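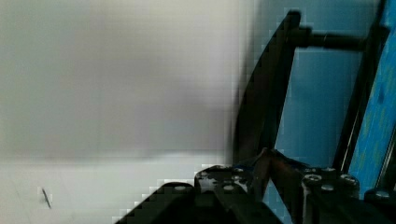 Figure 2. The tabletop at close range, with a thin dark mark toward the left and the gray background behind it.

3.2 The table and what goes on it

I spent far more of August thinking about a tabletop than I ever planned to. We wanted to know how people decide that a small kitchen is tidy, and my first drafts treated the table as a given, a flat white thing you put the interesting stuff on. Then Maysoun Kassab read our pilot notes and pointed out that people kept talking about the surface itself! They mentioned smudges and specks, and they mentioned the holes. One person in the pilot wouldn't call any layout finished while there was a mark on the white (see Figure 2, where I still can't tell you whether it's a scratch or a sliver of something lying there). So the surface went into the coding scheme as its own category, next to "food," "dishes" and "appliances."

White was Dinesh Tripathi's choice and I argued against it for a while. I liked the idea of a wood grain, something closer to the kitchen at the Plorside site, but he was right that pale dishes and a busy grain would have made the judging harder. The drawback is that white shows everything, and our raters are a picky bunch.

For the objects we stuck to things people could name without stopping to think. The fruit is fake, which made the long sessions a lot easier to live with, and it's small next to the dishes. I worried that this would bother people (a strawberry and an orange slice sharing a table with a full oval colander is a bit of a mismatch), but the comments we got were nearly all about where the fruit was and hardly ever about its size. The toaster oven was the one piece I insisted on. A kitchen layout with no appliance in it reads like a picnic, or at least that's how Afaf Tarawneh put it when she looked over the Cellelden set, and I haven't been able to unsee it.

The layout we ended up calling Kelta came together on a Thursday. It has the pale green colander over on the left, the strawberry and the orange slice next to it, an empty plate up at the top edge, and the toaster oven off to the right. There are dark things at the far left too, one of them a pot or a bowl. Raters split over the plate more than anything else – half the comments wanted it pulled in toward the middle, and the others thought the edge was exactly where a plate with nothing on it should wait.

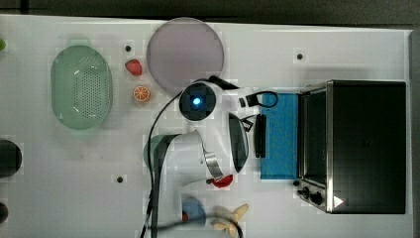
3.3 Asking people to judge it

We sent the layouts to 46 people and got complete answers from 41 of them. Each person rated a layout for tidiness on a scale of one to 5, then told us in their own words which single object they'd move first and where they'd put it. Ánh Tiêu and I coded those answers separately and met afterward to go through the ones we disagreed on, mostly replies like "I'd fix the left side," where it's anyone's guess which object the person had in mind. We kept those in under a general "area" code.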